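Startseite Werkstatt Greifer Kameras Steuerung Ersatzteile Kontakt

Greifer am PC-Gehäuse vergleichen: Tipps aus der Werkstatt

Wer Greifer nur an Holzklötzen testet, erfährt wenig. Ein altes offenes Gehäuse mit Hauptplatine ist das bessere Prüfstück, weil alles eng steht und vieles im Weg ist. Wir haben darin zwei Greifer verglichen, den Skolleo und den Prakilus.

Vor dem Start das Netzkabel abziehen und das Gehäuse flach hinlegen. Mit zwei Zwingen am Tisch sichern, sonst wandert es bei jedem Kontakt ein Stück.

Die Backenweite immer selbst messen. Beim Skolleo waren es 38 mm, beim Prakilus 31 mm. Für Speicherriegel reichen beide. Am Kühlkörper ist die größere Öffnung im Vorteil, dafür stößt der Skolleo mit den Gelenken früher an die Gehäusewand.

Glatte Metallfinger rutschen auf Platinenkanten. Ein Streifen dünnes Silikon hilft, mit doppelseitigem Klebeband befestigt. Ülle Vaher nimmt lieber Schrumpfschlauch – der hält länger, trägt aber auf.

Kraft niedrig einstellen und in kleinen Schritten erhöhen. Die weißen Riegel an den Speichersteckplätzen brechen schnell. Der Prakilus lässt sich feiner regeln, der Skolleo kennt nur 4 Stufen.

Die Kamera am Handgelenk so neigen, dass die Fingerspitzen unten im Bild bleiben und der Sockel trotzdem frei zu sehen ist. Blanke Kühlrippen überstrahlen leicht. Licht von der Seite, Belichtung fest einstellen.
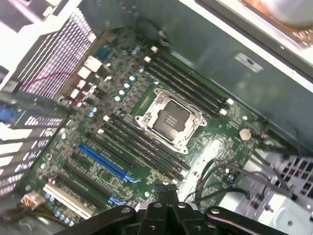
Anfahren lässt man am besten von oben und erst kurz über der Platine langsam werden. Den Bereich mit den Sockelkontakten in der Steuerung sperren. Die Steuerung von Plornemine kann das mit einer Quaderzone, bei der von Priedītis muss man die Höhe von Hand begrenzen.

Lose Kabel vorher zur Seite binden. Adwoa Alhassan hat einen Sonntag lang nach einem Fehler im Regler gesucht, schuld war eine Kabelschlaufe am Fingergelenk.

Nach jedem Umbau den Nullpunkt neu setzen, auch wenn nur die Beläge getauscht wurden. Schrauben an den Fingern nachziehen und die Werte gleich aufschreiben, für jeden Greifer auf ein eigenes Blatt.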